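3.2 Arrangement and upkeep of the laundry station

The laundry station is one of the places in our apartment laboratory in Grurnville where the two-arm robot works every day. We call the robot Skenus in this paper. The manipulation policy itself is described in Section 4; here we explain how the station is set up, how it is kept in a usable condition, and which faults we had to repair during the study. We give these details at some length, as we found very little of this kind in earlier reports when we planned our own station, and we lost several weeks to problems that were mechanical and had simple remedies.

The station consists of a front-loading household washing machine, a soft fabric basket with a round rim, and the robot, which stands facing the door of the machine. Each arm ends in a gripper with two tapered fingers. The grippers are fixed to the arms through a printed mounting plate of our own design. We print the plates in bright green. The color was chosen by Jaruwan Wongsuwan, who maintained the robot for the whole period, and it has a practical purpose: a crack in the plate shows as a pale line on the green and can be found by eye during the morning check. The first version of the plate was black, and two cracks in it were discovered only when the gripper was already leaning to one side.

The basket stands directly in front of the machine, below the door. We tried also to put it to the side, on a low stool, but then the left arm had to cross in front of the right one in order to reach it, and the planner often refused the motion. With the basket in front, both arms can reach its rim and the opening of the drum from one base position. The typical working position is given in Figure 4.

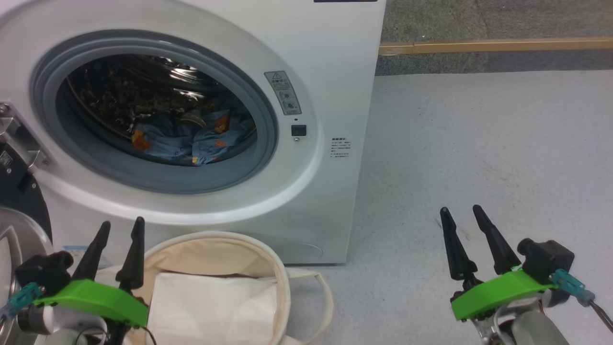 Figure 4. Laundry station with the two grippers in front of the basket and the washing machine.

The base position is taught again each time the robot has been moved away for charging or for repair. For this we use a short procedure of 6 steps, which was written by Tormod Granström and changed only little afterwards.

Step 1. Drive the base to the stored position and lock the wheels.
Step 2. Bring both arms to the home posture and wait until the joint currents are stable.
Step 3. Move the left gripper, closed, to the reference point on the door ring, and record the pose.
Step 4. Do the same with the right gripper at the second reference point, on the opposite side of the ring.
Step 5. Compare the measured distance between the two points with the stored value. If the difference is larger than 6 mm, return to Step 1.
Step 6. Open and close each gripper ten times and look at the finger tips for uneven wear.

In Step 5 the tolerance was at first 2 mm. This was too strict. The ring around the door opening is rubber and gives a little under the fingers, so the same point can be measured differently depending on how hard the gripper presses. With the larger tolerance the procedure is normally finished on the first attempt, and we did not observe more failed grasps after the change.

Cable routing needed more attention than we had expected. The connector on each gripper is on the outer side, and its cable is led back along the arm. In the first months the cable was held with plastic ties at three points. When the arm turned its wrist to reach deep in the drum, the cable was pulled tight between the last tie and the connector, and the connector came loose by a fraction of a millimeter. The result was not a clear loss of signal. The gripper still closed, but it sometimes reported a wrong finger width, and the policy took this as a successful grasp of a thin cloth. We searched for this fault in the software for nine days before Wongsuwan noticed that it appeared only at certain wrist angles. Now the last tie is replaced with a loose loop of hook-and-loop tape, and there is a free length of 119 mm between the loop and the connector. The fault did not return.

The fingers wear at the tips. Cloth alone does very little to them, but zippers, metal buttons and the edge of the drum opening do. We keep a log, in which every grasp attempt at the station is counted automatically by the controller. The first pair of fingers was changed after 711 attempts, when the tips had become round and could no longer pick up a single layer of fabric from a pile. After this experience we change the fingers on both grippers at a fixed interval of 260 attempts. This is earlier than strictly necessary, and the removed fingers are often still good enough for the kitchen tasks, where the objects are thicker. We keep them in a box marked with the date of removal and the side on which they were used. A left finger should not be put on the right gripper, for the wear is not symmetric and the tips will then not close in parallel.

Lint is a second and slower problem. It collects in the gap behind the finger base, where the linear guide is open to the air. A small amount has no effect. When it is packed tightly, the gripper does not open fully, and the motor current rises at the end of the stroke. We tried a cover made of thin foam, but the foam itself lost particles and made the situation worse. At present the guide is cleaned with a dry brush at the end of each working day, and once a week the finger base is removed and the guide is wiped and greased again with the light grease from Kristiansen that we use for the arm joints also. Compressed air is not used, since it drives the lint further in — this was our own mistake in the first week.

The washing machine requires some care as well. The door is kept fully open during unloading, so that its hinge side remains at the left and does not limit the right arm. The left arm has less room, and the arm planner therefore includes the open door as a fixed obstacle with a margin of 30 mm. After one collision in July the hinge was slightly bent and the door did not close by its own weight as before. The hinge was adjusted by hand, and the obstacle model was measured again. The stored model from before the collision is no longer valid and is not part of the data that we publish.

The fabric basket can shift when a gripper pulls on the rim. We considered fixing it to the floor but decided against it, because in a home it would not be fixed either. Instead, the robot looks for the rim again after every third garment. The Rarkirano planner, which we use without changes, accepts the new rim position as an update and does not need to compute the full motion again. The additional time is less than two seconds per update.

All procedures in this section were in the same version from May 16, 2021 until the end of the study, and the results in Section 5 were obtained only with this version. Attempts made earlier are kept in the log but are excluded from the tables.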